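21/04/2021, workshop notebook, improv group

Second run-through of the Loromine set. Liviu Cozma wants to drop the opening game and go straight into the long scene. I'm not convinced. The Grirkside crowd sat on their hands for the first stretch last time, and a cold start won't fix that.
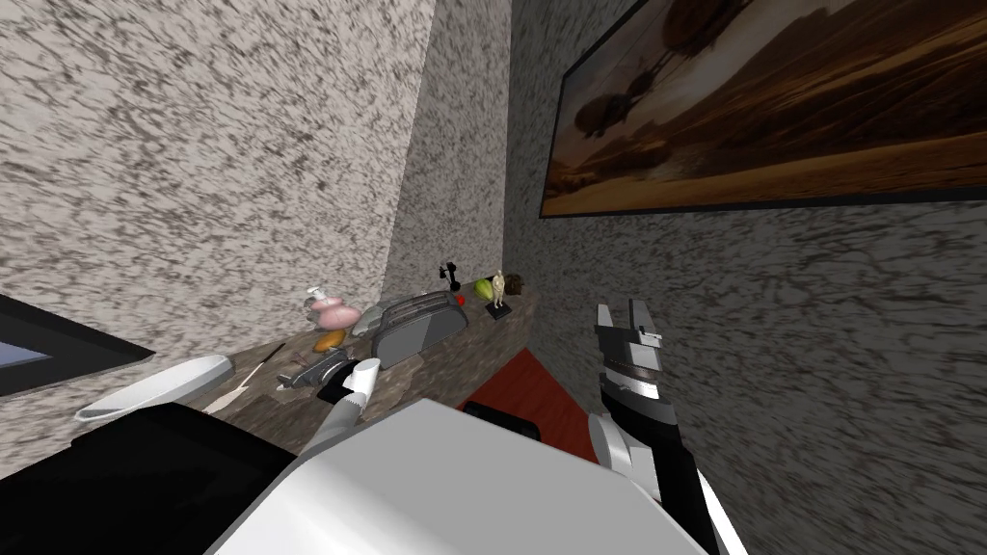
Render: Kenberg

Tried the one-word suggestion again. We got "soup" and then three scenes in a row set in a restaurant. Liviu calls that a theme. I call it being stuck. Next time the second pair has to change location, even if it hurts.

Ticket numbers: Kenberg's page says 689 people are "interested." The room holds 125. I'd bet on half a house, and I've been wrong on the high side before. The flyer claims we are "the funniest hour on campus," which I did not approve.

Dance group wants to share the bill again. Fine by me if they bring their own speaker. Their sound check ate most of ours in August.

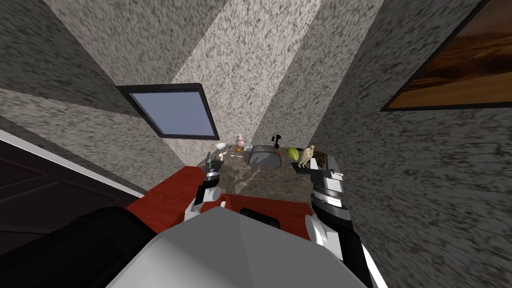

Do we need a host between the two groups?
Probably, but keep it to one person and one minute, with no bits.

Lazăr edit of the promo clip is still too long. Cut the group bow, keep the heckler. Liviu thinks the heckler makes us look bad. Maybe so, but it's the only part where anyone laughs on the tape.

To do: ask about the side door key, reprint the running order, try the freeze game at double speed.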